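Mesden 161 Stainless Steel Shim Coil

Supplied by Hotbridge Metals, Pamport warehouse

Mesden 161 is a precision rolled stainless steel strip in grade 301, sold in coil for shims, spring clips and small spacers. We keep it in the full hard condition. Half hard is available on request, but please allow more time for it.

Stock thickness: 0.20 mm
Stock width: 57 mm
Coil length: 20 m
Edge: slit, not deburred
Finish: bright, both sides
Item code: HB-222

Choosing the temper

Full hard strip returns well to its shape after bending, but it does not accept a tight radius. If your part has a sharp fold, please ask for half hard, or turn the part so that the bend goes across the rolling direction. For flat shims the temper is less important and most customers take what is on the shelf.

Cutting and handling

The coil is held by two steel bands and it keeps a lot of tension. Wear gloves and eye protection, put one hand flat on the outside turn and cut the bands one after the other. Tin snips are enough for short pieces. For a clean edge we recommend a bench shear with the blade gap adjusted for thin material.

Measuring before you order

Thickness should be read with a micrometer, at three points at least, and away from the slit edge where the burr gives a false value. Any flat table is good for laying out the cut shims, and a dark colour helps the eye. On a teal felt top like this one

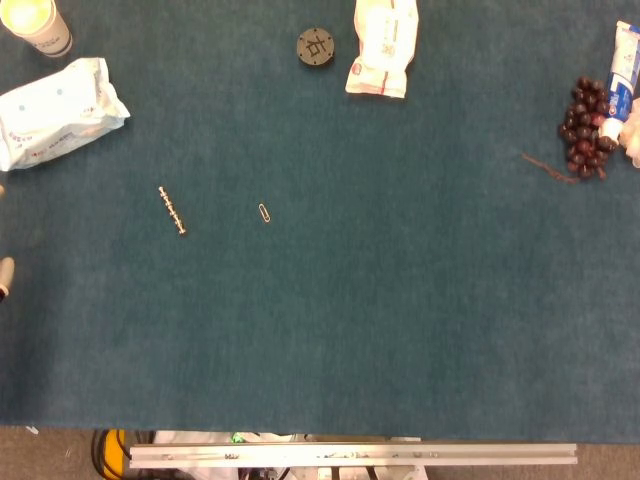

Shims of this thickness are easy to mix with the next size, so mark each piece with its thickness before it leaves the coil. A felt surface, such as the dark teal one in the photo, is kind to the bright finish, but brush it first so that no metal dust stays in the cloth. Store the pieces flat in a dry drawer, with paper between the layers.

Ordering

Minimum order is one coil. Cut lengths are made at our Furtado Street counter. For questions about temper or tolerance, write to Thaís Nogueira. For freight and pallets, write to Arlindo Lacerda.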